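Pirside Neighborhood News
March 10, 2021

Spring swap table returns to the Poon Street hall

The household swap is back after a year off. Doors open at 9 on Saturday morning and close when the tables are cleared, which in past years has meant early afternoon. Entry is free. You do not have to bring something in order to take something home.

Bring clean items in working order: dishes, small tools, books, garden pots, puzzles with all their pieces, children's coats and boots. Please leave mattresses, car seats and old televisions at home. The Sekum transfer station takes all of those, and the gate fee has not changed.

At the last swap we gave out 169 bags. Most of what was left over went to the Zunuvitz thrift store, which has agreed to send a van again. Anything the store turns down will have to go home with whoever brought it, so please put your name on larger pieces with masking tape.

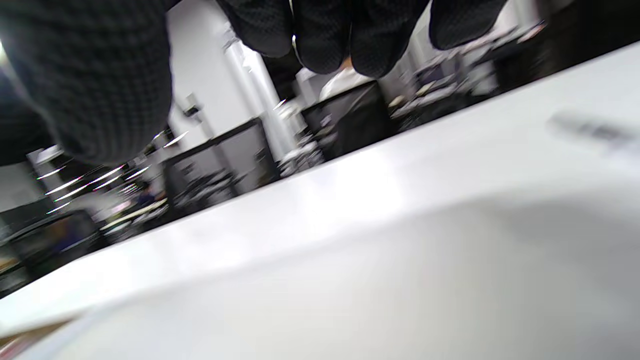 Hui-mei Chu

Masks are required indoors and the number of people inside will be limited. Expect to wait outside for a few minutes if you come before 10. The line will start at the side door, by the bike rack, and run toward the parking lot. Parking on Poon Street itself is closed that day for the water main work.

Drop-off is on Friday evening from 5 to 8 at the back entrance. If you can't make that time, call Milan Van Loon at the hall office and he will set up another one. He also needs four more people for the sorting shift, mostly to unpack boxes and carry books.

Books were the biggest problem last time. We had nearly 300 of them and no shelves, and they ended up in stacks on the floor under the windows. Paperbacks and picture books are fine this year. Encyclopedias, textbooks and magazines will not be accepted.

A second swap is planned for September, with a table for school supplies and winter gear. The date will be in the summer newsletter.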